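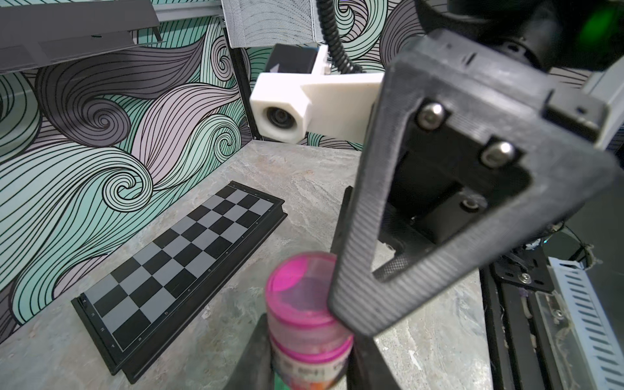 The pink jar with the bright screw cap, at the gray stone-patterned table.

Jars and Lids, November

Welcome back to the jar pages, and thank you to everyone who wrote in after the last batch! I've been keeping jars since I moved into the old house on Gruber Lane, and what began as one shelf for buttons has turned into a whole wall of the back pantry (my sister calls it the museum, and I've stopped arguing with her).

I picked the pink one to start this page because it cheers me up on a dark afternoon. The lid is a good strong magenta with a ribbed rim, the sort you can get a proper grip on, and the body is a softer pink that lets the light in, though it looks cloudy inside. I do love a see-through jar, even a cloudy one, and I always leave the label on if it'll stay.

Quite a few of you asked where I find them. Most come from the Sunday market in Millach, where Lorenz Plattner keeps a crate of odd lids under his table and will let you rummage as long as you like. Go before 8 if you want first pick, and bring coins, as he never has change. The glass ones are mostly from Skarndale, and those will get a page of their own once I've washed them all and found somewhere to put them.

If you have a spare ribbed cap in green, any size, please do write. I've been after one since spring.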